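Ticket 103 - Shared calendar shows every booking two hours late
Opened by: Dörte Hamann, Brendside front office
Assigned to: Karim Kassab
Status: Resolved

Dörte Hamann, 8:40 am
Good morning, and sorry to land on you so early! Ever since we moved the room bookings over to Ornow in May, everything I enter shows up two hours later for the people upstairs. I put the choir rehearsal in for 4 pm, it looks perfectly fine on my screen, and then Nour Hakim calls down to ask why it says 6. I have signed out and back in, cleared the browser, and restarted the computer twice (I know you always ask). The old bookings that came over in the move look right to everybody. Only the new ones wander.

Karim Kassab, 9:15 am
Good morning Dörte, and thank you for restarting before I could get to it - you have saved us both an email. Since the old bookings are fine, I don't think the move itself did any harm. Could you open Settings, then My Account, and tell me what it says next to Time Zone? Then have Nour do the same upstairs. Please don't change anything just yet, even if it looks wrong, as I'd like to see both before we touch them.
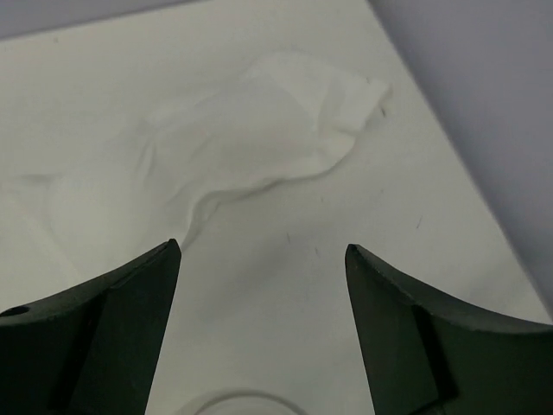
Dörte Hamann, 9:50 am
Mine says "Use building default" and Nour's says the same, so I was rather hoping for something more exciting. I did try one more thing while I had her on the phone. She made a test booking for noon, and on my side it came up as 10 am. So it goes the other way as well, if that helps you at all.

Karim Kassab, 10:20 am
It helps a great deal! There are two building defaults, one for the ground floor group and one for upstairs, and I had completely forgotten that Raed Jaber set them up separately when we were still testing. The upstairs one was never switched over from the test setting. I have changed it to match yours. Could you both close the calendar fully, open it again, and try one new booking each? Anything entered since the move will need a look too, I'm afraid - the upstairs ones were saved with the wrong zone and will have to be retyped.

Dörte Hamann, 11:05 am
Both test bookings match now, hers and mine. Nour has found 8 upstairs entries to fix and is working through them with a cup of tea. Thank you so much, Karim, you can close this one.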